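Home | News | Research | Events | Contact

This site uses cookies to remember your settings and to count visits. By continuing to browse you agree to their use. Accept | Manage settings

Temcombe study finds household chores still a slow task for machines

2022-10-18

The Temcombe Institute has published the interim findings of its study into whether machines can carry out everyday household and shop-floor work to a standard that an ordinary customer would accept. The report concludes that progress in the past year has been real but uneven, and that the handling of clothing and bed linen remains the weakest area of all those examined.

The study is run jointly with Gadeck, which supplies equipment to the laundry and hotel trades, and Kovov, a software firm that works on the control of robot arms. It covers 2221 attempts at 22 separate chores, among them wiping a table, stacking bowls, placing goods on a shelf, sorting cutlery and folding garments. Each attempt was marked as complete, partly complete or failed by two assessors working apart from each other. Where the assessors disagreed, the lower mark was entered.

Rigid objects gave the best results. Bowls, boxes and tins keep their shape when they are picked up, and the machines tested were able to place them correctly in most cases, even when the starting position had been changed. Shelf filling was completed often enough for Gadeck to begin planning a limited trial in a working stockroom.

Clothing proved a different matter. Of the attempts at folding a T-shirt, 42 per cent were marked complete. The report notes that a garment may take up a new shape each time it is touched, and that a sleeve turned under or a doubled edge can be enough to spoil the steps that follow. Results were poorer on a bed than on a hard table, where the surface beneath the cloth does not give way.

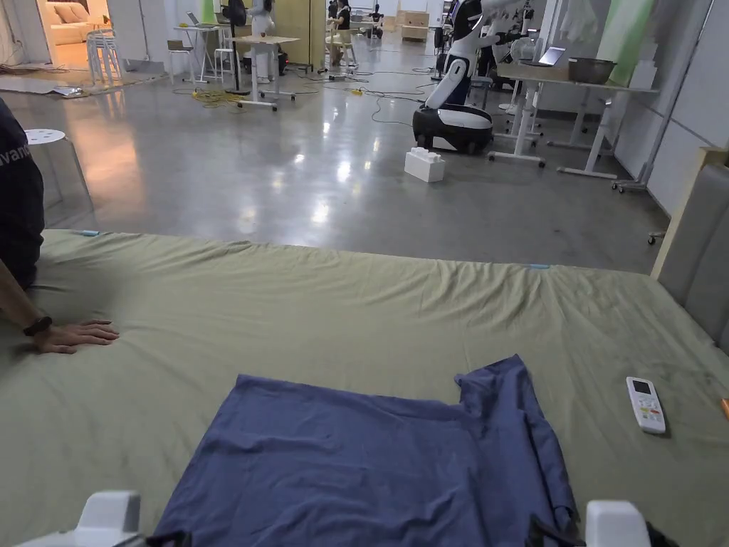 A navy T-shirt is handled with a two-fingered gripper on a fitted sheet, with a person's hand resting on the bed alongside.

The assessors also recorded how much human help was given. Help was defined broadly and included smoothing a surface, moving an object back within reach and stopping the machine for reasons of safety. An attempt in which a person touched the garment itself could not be marked complete. The Institute states that this rule was adopted after early discussions with Russo, a hotel operator, which had asked that the figures reflect what a member of its housekeeping staff would find on entering the room.

Speed was measured separately and did not affect the marks. The report gives no single figure for it, on the grounds that the chores differ too widely to be averaged. It does state that no machine in the study folded a garment as quickly as a trained laundry worker, and that the gap was widest where the garment had to be turned over.

The Institute advises care in reading public demonstrations of household robots. A demonstration may show one successful attempt with a familiar object in a known position, while a home or a shop presents objects that have not been met before. The report recommends that suppliers publish the number of attempts made, the number completed and the nature of any human help. Gadeck and Kovov have both agreed to do so for the remainder of the study.

On employment, the findings are limited. The study was not designed to forecast changes in staffing, and the Institute has declined to offer an estimate. It does observe that the chores now closest to dependable use are those in which goods of a known size are moved between known places, and that bed making, ironing and the sorting of mixed laundry are not expected to reach that point within the life of the project.

The second stage of the work will begin in November. It will add larger items, including towels and duvet covers, and will repeat the T-shirt test with garments of different weights. Russo has agreed to provide used linen from its hotels, as the first stage relied mainly on new items, which may crease and slide differently from those that have been washed many times.

Copies of the interim report may be requested from the Institute's publications office. Organisations wishing to propose further chores for testing are asked to do so in writing before the second stage begins.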